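원룸 침실 바닥 및 보행 안전 점검표 (의견 포함)
점검 대상: 엔디벨 하우스 침실
점검 시기: 7월
점검자: Ishbel Gourlay
표기: 양호 / 보완 / 해당 없음

1. 바닥재
들뜸, 갈라짐: 양호
미끄럼: 보완
의견: 마루에 광택이 있어 양말만 신고 걸으면 발이 밀립니다. 침대에서 내려오는 자리에 미끄럼 방지 매트를 깔아 주세요. 매트는 가장자리가 말리지 않는 것으로 고릅니다.

2. 통로 폭
침대에서 문까지: 보완
의견: 방이 좁아 물건 하나만 나와 있어도 돌아가야 합니다. 가장 좁은 곳이 약 20인치입니다. 밤에 불을 켜지 않고 지나는 길이니 바닥에는 아무것도 두지 않는 것을 기준으로 합니다.

3. 바닥에 놓인 신발
보관 위치: 보완
끈 상태: 보완
의견: 흰색 바탕에 검은색이 들어간 운동화가 마루 위에 있습니다. 검은 끈은 발등에 엇갈려 매여 있고, 더 가는 흰 끈은 묶이지 않은 채 한쪽이 마루 위로 길게 뻗어 있습니다. 끈 끝도 조금 풀렸습니다.
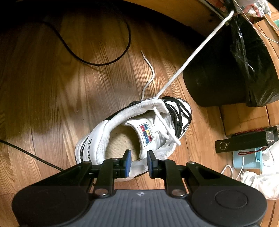
세서미 스트리트 운동화, 침실 마루

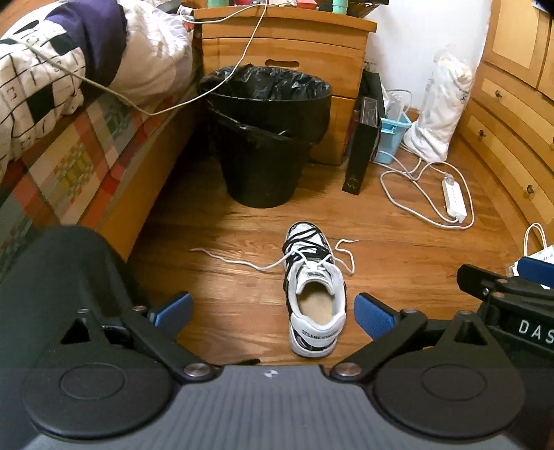

조치: 흰 끈은 묶어서 안으로 넣거나 빼서 따로 보관합니다. 신발은 현관 신발장 아래 칸으로 옮깁니다. 침실에서 신어 볼 때도 끈부터 정리하고 일어섭니다. 끝이 더 풀리면 끈을 교체하세요.

4. 휴지통
위치: 보완
의견: 검은색 휴지통은 벽에 붙여 두고 통로 쪽으로 나오지 않게 합니다. 비운 뒤에 제자리에 놓는지도 다음 점검 때 보겠습니다.

5. 전선과 멀티탭
통로를 가로지르는 선: 양호
콘센트 과열 흔적: 양호
의견: 충전기 선은 침대 뒤로 돌려 고정했습니다. 접착식 고정구 2개 중 하나가 헐거워서 다시 붙였습니다.

6. 조명
천장등: 양호
야간등: 보완
의견: 문 옆 야간등이 어둡습니다. 소르누스 제품으로 바꾸기로 했고 높이는 바닥에서 16인치로 맞춥니다. 침대에 누웠을 때 눈에 바로 들어오지 않는지 설치하면서 확인하세요.

7. 문과 문턱
열림 방향: 양호
문턱 높이: 양호
의견: 문이 안쪽으로 열립니다. 문 뒤에 가방이나 상자를 기대어 두지 않습니다.

8. 창문
잠금장치: 양호
커튼 길이: 해당 없음 (블라인드)
의견: 블라인드 줄은 걸이에 감아 두었습니다.

재점검: 1번, 2번, 3번, 4번, 6번 항목만 다시 봅니다. 매트와 야간등 영수증은 점검표 뒤에 붙여 주세요.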